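Bench notebook, adhesives and coatings, November

Monday, 08:40. Lap shear coupons from batch 257 out of the oven. Zornow two-part epoxy, mixed by weight on the small balance, aluminium to aluminium, overlap 12.5 mm. Bond line set with glass beads as before. One coupon had slid in the jig and the overlap was visibly skewed. Marked X, will pull it anyway but leave it out of the mean.

09:15. Surface prep for this batch: acetone wipe, 120 grit by hand, acetone wipe, ten minutes to flash off. Batch 256 had the same but no second wipe. Leandro thinks the second wipe does more than the abrasion. Possible. We have never separated the two properly and should do a set with wipe only.

10:30. Pulls, crosshead 1.3 mm/min. Failure mostly cohesive, adhesive left on both faces. Two coupons show a bare strip along one edge, perhaps 2 mm wide, same edge on both. Suspect the jig clamp on that side, the spring is tired. Swapped it with the spare and wrote the date on tape.

11:50. Skewed coupon failed at 82 per cent of the batch mean. Noted only.

13:20. Mixed a second pot with the Trikonis filler at 5 parts. Thicker than expected and a lot of air in it. Four minutes under vacuum, froth rose nearly to the rim of the cup, let it down and repeated twice. Use the taller cup next time. Pot life is quoted for a 200 g mass; ours was 116 g and still workable when the rest of the coupons were done. Cup warm to the hand by then.

14:10. Room 19 degrees, humidity logger flat battery since Friday. Replaced. No humidity figure for this batch, so any comparison with October needs that caveat.

14:45. Filled coupons clamped, squeeze-out trimmed with the plastic scraper. Leave overnight at room temperature, then two hours at 60. Do not be tempted to go straight to the oven, the filled mix creeps while it is thin and the overlap goes with it. 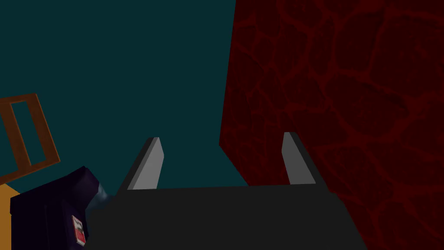
15:30. Wedge test pieces still in the humid cabinet. Crack front on the wiped-only plates has moved, the abraded ones less so. Measure both edges with the travelling microscope and take the average, as Erik did for the first set. His readings are in the green folder under Pap, along with the primer sheets.

16:20. To do:
Order beads, the jar is nearly out.
New springs for the jig, both sides.
Wipe-only set, six coupons, same sheet of aluminium if there is enough left.
Ask Leandro Aguirre for the load cell certificate, the copy in the drawer is out of date.

16:50. Oven off, vacuum pump oil slightly cloudy, change before the next filled pot.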